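The shape blocks are back on the lending shelf

January 6, 2021

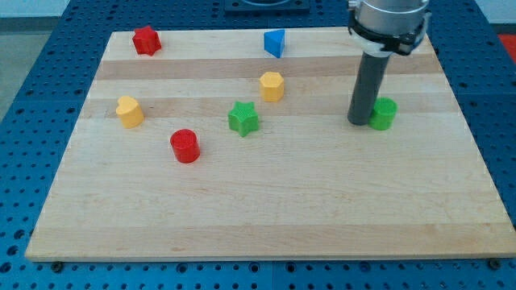 If you have been a member here for any length of time, you will know the shape blocks, and you will also know that they spent most of the fall in a cardboard box under my desk, waiting for me to do something about them. I am very happy to say that I finally have! They were washed, sorted and counted over the holidays, and they are ready to go out again to any family that would like them for a month.

For newer members (welcome, all of you, and thank you for your patience with our sign-up form), these are the small plastic ones with the ridged sides, in red, yellow, green and blue. There are stars and hearts, triangles and hexagons, and the plain round cylinders that my own kids always used as soup cans. They stand up nicely on a flat surface and the ridges give little fingers something to hold on to, and I think that is a good part of why they get asked for so often.

We had 501 pieces when they were donated, and after the big count we have 51 fewer, so if you find a stray yellow heart behind the couch, please do drop it in the return slot. You won't be charged and I won't ask how long it has been there. I found a green star in my coat pocket in the middle of all this, so I am in no position to scold.

Abundio Aguirre asked me to write something about the boards, too. A good many of you told us that the blocks slide around on a tray or sink into the rug, and that a tower on a rug makes for a very short game. A striped maple board, the glued-up kind with lighter and darker bands, turns out to be just the thing. It stays put, the pale wood makes the colors easy to see, and the bands give you ready-made rows to play with. Abundio has sanded a small stack of them and rubbed them with oil, and you can borrow one along with your blocks. Please wipe it with a damp cloth and let it dry standing up. It should not go in the dishwasher or be left to soak, however tempting that may be after a jam sandwich.

As for what to do with them, Sarahí Manríquez has been trying out a few games with her Vutari Room group, and she was kind enough to pass along her favorites. The simplest is to spread out seven or eight blocks with plenty of space between them and ask for one by its color and its shape together, "the red star" or "the yellow heart." Having two stars in different colors makes it harder than it sounds, and the younger ones will often grab the first star they see with great confidence. After that you can ask for a neighbor: which block is closest to the green star? Older children like to set up a layout of their own, let you look at it for a bit, and then move one piece while your eyes are closed. Sarahí says she loses this one regularly and I can report that I do as well.

The sets are packed in the blue drawstring bags, with a card inside listing what you should have. Check it when you get home and again before you bring the bag back, and if the numbers don't agree, write it on the card so the next family knows. Bags can be reserved by phone or at the Gusemdale desk, one to a household for now. We made more than 200 loans of blocks and puzzles last year, even with the long closure, and I expect these will go quickly.

The magnetic tiles are next on my list. They are sticky in a way I would like to understand better before I begin, so I am not promising them until March.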